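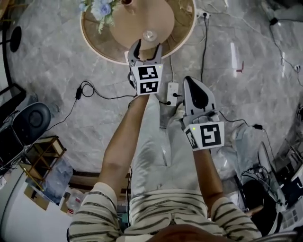
November, a little after 10 at night

Moved the side table again. It has now lived in every part of this room except the ceiling, and I'm leaving that for spring. Tonight's theory was that it should stand by the socket, so that a person could sit beside it with a drink and a charged phone and feel like someone in a hotel. What I've got is a round table with a fine view of a power strip.

The power strip is white and the floor is grey marble pattern, and I had hoped they would get along. They don't. Then there are the cables, black, going wherever they like. I pushed one behind the table with my foot and it came back out the other side.

Maiara sent the blue flowers when I moved in. They're artificial, which she says is no reflection on me – she had met my fern. I turned them so the leaves faced the room, then turned them back. The little dark vase stays next to them, on principle. Wayne Li thinks a vase that small looks like a mistake. Wayne Li keeps 17 remotes in a salad bowl.

The glass cup is staying on its round beige tray, though it's so small that it holds about two swallows. I got it from the Beaulieu sale along with one other, and the other one met the floor in its first week. Marble pattern is as hard as marble, I can report. So the tray is for safety, and the cup goes in the middle of it, and I walk past with my elbows in.

Must buy: a longer cord, something to hide the cord, felt pads for the table legs. The Gova catalog has a box for power strips that costs more than the table did. I read the whole page anyway, and the reviews.

Sat down at last with water in the cup. Finished it. Got up for more, caught the cable with my slipper, and the table moved an inch to the left. I think it looks better there.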